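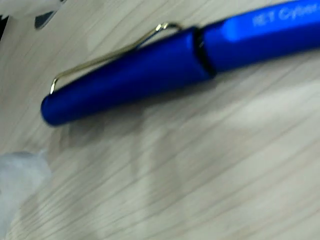
Accept cookies to continue reading. You can change your preferences at any time.

Reading time: 5 minutes

3. What gets left on a shared desk

The literature on shared desks is long on booking systems and short on mugs. We take the opposite course. In the study reported here the unit of interest is the small object that stays behind when its owner goes to lunch, to a meeting, or (in one memorable case) to a new job in another town. Such objects are cheap and easily moved, and in our interviews people were oddly reluctant to move them.

Our material comes from the Wijesinghe building, where the firm Stornuvix gave up fixed desks last July. Staff kept a diary of whatever they found on a desk when they sat down at it, and what they did about it. The diaries yielded 578 usable entries. A good many more were unusable, mostly consisting of the word "stuff". Nusrat Kodikara read every entry twice and sorted them by the kind of object and by what was done with it, a task she has asked not to be given again.

3.1 Pens and mugs

Pens and mugs dominate the diaries, and they are treated quite differently. A pen is regarded as more or less public. Diarists borrowed it, pushed it aside, or put it in a pocket and discovered it at home, an outcome usually recorded in the passive voice ("the pen was taken"). A mug belongs to somebody, even when it is plain white and has no mark on it of any kind. Diarists who would happily walk off with a pen would work around a mug for a whole afternoon, elbows in, rather than carry it to the sink.
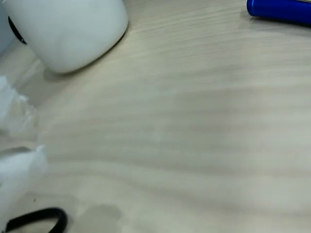 Figure 3. Mug and nearby objects on a pale wood-grain desk top.

The difference is at its sharpest when both are on the desk together. A pen lying alone is a pen. Put a mug next to it and the pair is read as a person, temporarily absent, and several diarists reported going off to find another seat. We had expected this of coats and bags, which Batel's scheme of "strong claims" covers well enough. Her scheme has little to say about crockery, and puts pens in the same class as crumbs -- a little harsh, we think, on the pen.

Position matters too, though less than we had hoped when we drew up the coding sheet. A mug near the back of the desk was more often left alone than one in the middle, where the keyboard wants to go. Mugs in the middle were shifted sideways, generally by the width of a hand, and then apologised to. We have two written apologies on file, both on sticky notes. 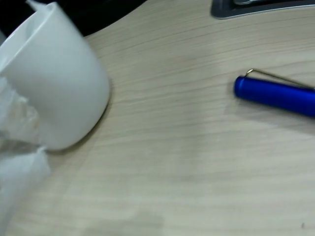
Tidiness, meanwhile, was judged by the surface more than by the objects on it. Diarists would call a desk "clear" with a mug standing on it, provided they could see enough bare desk top to put their own things down. The Fundine checklist, which awards a desk one point for each item removed, would mark such a desk as a failure. Its users at Stornuvix appear to have dealt with this by putting everything in the nearest drawer.

Subscribe to our newsletter for new papers every month. Unsubscribe whenever you like.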